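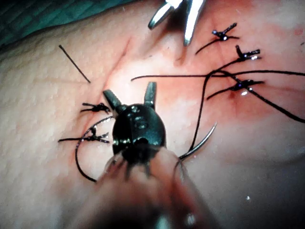 A row of sutures, with the curved needle still in view.

The argument over absorbable and non-absorbable thread in outpatient wound closure is usually conducted on tensile strength. I think this is the wrong measure. The larger cost lies in the follow-up visit, and purchasing departments leave it out of their sums.

Non-absorbable thread has to be taken out. That means an appointment, a nurse, a sterile pack and a patient who must travel. When Bjarke Lund reviewed closures at the Grurkar clinic in August, he found that 86 patients had come back only for removal. Each visit was booked for 10 minutes. None of that time appeared against the price of the thread, which sits in a different budget.

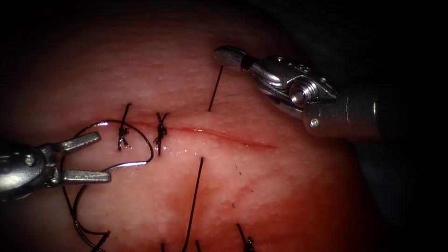 The usual reply is that the removal visit doubles as a wound check. It can do, but a check that takes place because a stitch must come out is timed by the stitch. Infection keeps its own timetable. If a check is clinically needed, it should be booked as one, and the two costs should be recorded on separate lines.

Arnar Holst has argued in the Clavia newsletter that absorbable thread moves the risk to the patient, who may not know what a normal reaction looks like. I accept part of this. Mild redness around a dissolving stitch is common and does cause worried phone calls. A printed sheet handed over at discharge would deal with many of them, and it is cheap to produce.

There are sites where I would not change practice. Skin over a joint is under repeated load, and on the face the mark left by the thread matters more than the cost of a visit. For a short, clean cut on the trunk or forearm, the case for routine removal is weak.
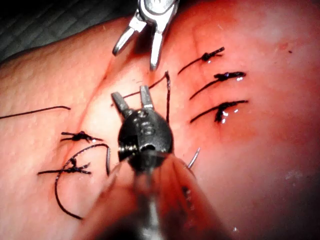
Tied and loose black sutures on a practice surface.

Buyers should ask suppliers to quote per closed wound, with removal included. Until they do, the cheaper packet will go on winning tenders on a figure that omits the second appointment.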